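Bin picking demos — how many is enough before retraining?
Indness Robotics Forum > Learning from demonstration > Data collection

gripperdust
March 19, 2024
Hi all. Running a teleop setup for single item picks out of a metal bin, and trying to work out when to stop collecting and train again. Currently at 3,615 episodes. Policy is fine on anything out in the open, bad near the walls. Really bad in the corners. Arm comes in, hesitates, backs off, comes in again.

Using the Kustora logger, fixed camera, one operator at a time. Do I just keep going or change what I'm collecting? Budget till July then the bench goes to another project.

flatpack_ned
Change what you're collecting. 3,615 of the same easy pick won't teach it corners. What's your split, wall picks vs middle?

gripperdust
Don't have it tagged. Went through one batch by hand last night, 412 episodes, 40 of them start with the target touching a wall. So yeah. Not great.

flatpack_ned
There's your answer then. Operators shuffle stuff to the middle without thinking about it, everybody does. Write the start positions down before the session and make them stick to it.

mudlark77
Disagree a bit. If you force every start to be a corner you get a policy that goes looking for corners. We did that on the Magbanua bins and it took ages to undo. Mix it, and keep the weird ones in. Also what does the bin look like? Shiny floor killed our depth completly.

gripperdust
Grey sheet metal, two sections with a slanted divider, we only pick from the front one. Floor's pretty scratched up so not that shiny any more. Clamped both sides so it doesn't walk. Green one is the target in this one:
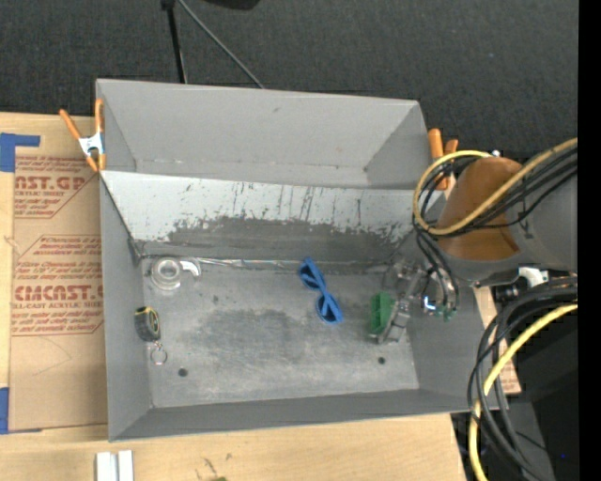
Re: mudlark77 — on mixing
Ok I can see the arguement for mixing. What ratio though? And do you reset between every pick or let the mess carry over?

mudlark77
Carry over. Always. Resets make everything look too tidy and then the first real bin has a tape measure tilted right by the wall and it's lost. Like yours, actually, top marks for that one. We let it run 8 picks then tip the lot back in.

Other thing, that clear roll in the back corner. Is it ever a target? I'd be collecting a heap on that. See-through plus corner is the worst combo going.

gripperdust
It's in the list but operators skip it cause it takes forever. Guilty as well.

flatpack_ned
Lol so the set has a hole exactly where the policy is bad. Carry over is fine but you still need to TELL people which item. Free choice = they grab the blue thing every time. Big, bright, open loops to grab, who wouldn't.

cordless_wren
Jumping in. Are you keeping failed grasps? We binned ours for months, stupid. The retry is the useful bit. Come down, miss, shift, try again — that's what you want it to learn near a wall. Just don't leave in the ones where the operator gave up and sat there.

mudlark77
Second that. Trim the sitting there.

flatpack_ned
Not convinced on failures tbh. With plain cloning it learns the miss too. Tag them and train with and without, then you know.

cordless_wren
Fair. Depends how long the miss is. Short ones never hurt us.

gripperdust
We've been deleting them at the logger. Might be able to get some back off the Grundwood drive, will check.

Also does anybody worry about cables? Ours loop over the arm and they cover part of the fixed view when it's working the right side.

cordless_wren
Yes. Tie them back if you can, but do it once and then leave them. Moving them half way through a set was worse for us than having them in the way. Second view from the left would help more.

gripperdust
Ok plan for now: item and start spot called out before each pick, carry over with a tip-out after 8, keep the misses but tagged. Clear roll goes in the rotation whether people like it or not. Will train both ways and post numbers.

mudlark77
Good. Hold some corner starts out for testing before you do anything else, or you'll be comparing nothing with nothing.

gripperdust
Yep doing that first. Cheers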